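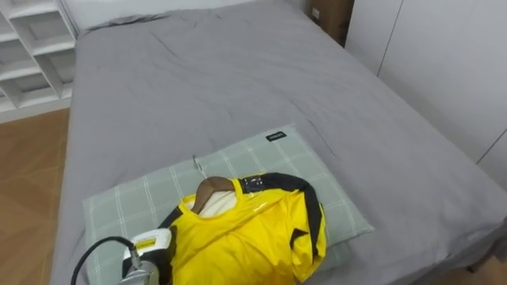
Issue 18, page 70

Steaming by Wire

The bedroom at Flirnton has a gray bed, a checked pillow and a wall of white cubbies. For most of this year its job has been laundry. An operator sits outside the door with a pair of hand controllers and a headset, and the robot beside the bed repeats what her hands do. Each attempt is saved with the camera view and the joint positions. When enough have been saved, a program is trained to produce the motions without her.

Unnur Vigfúsdóttir runs the sessions. She came to the work from industrial sewing and has firm opinions on garments. Cotton shirts, she says, forgive a poor grip. A shiny jersey slides, folds over on itself and shows every crease under the lamp. She puts the slippery items first in the morning, while the operators are fresh.

The steamer is a separate problem. It has a cable, and the cable has to stay clear of both the cloth and the arm. Operators are taught to move the head in slow passes and to stop before changing direction. Early recordings from March were full of small corrections, and the first trained version, called Darnach, copied those too. It hesitated in all the places people had hesitated.
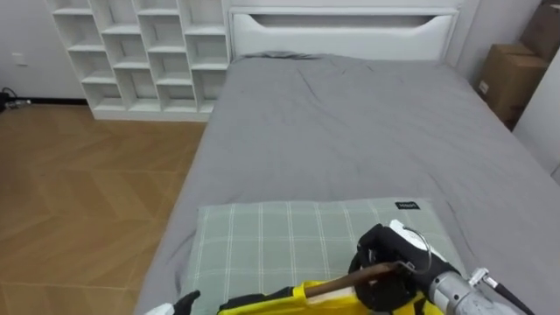

Grip is settled before anything else. A hanger offers two sensible places to hold it – the neck below the hook, or one of the arms – and the operator must choose one and keep to it for the whole session. Mixed grips gave Darnach a habit of reaching for a point between them, where there was only fabric. Vigfúsdóttir now writes the chosen grip on the session sheet, and a recording that departs from it goes into a separate folder.

The target for one garment is 1000 usable recordings. A good operator works for 70 minutes, then rests. Fatigue appears first in the wrist, as a slight roll when the load comes up. 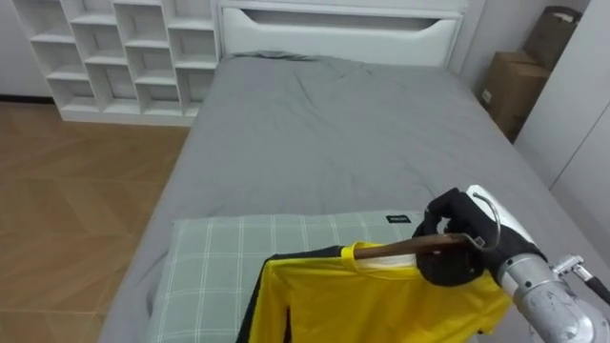 A jersey on its hanger, held over the bed at Flirnton.

Bergþóra Kvaran, who trains the models at Stuvdale, would accept fewer recordings if they were more varied. She wants the pillow moved, the hanger turned and the garment started from a worse heap. Vigfúsdóttir prefers to vary one thing at a time. They have agreed on 4 starting layouts for the next round, and Kvaran will get her worse heap in the last of them.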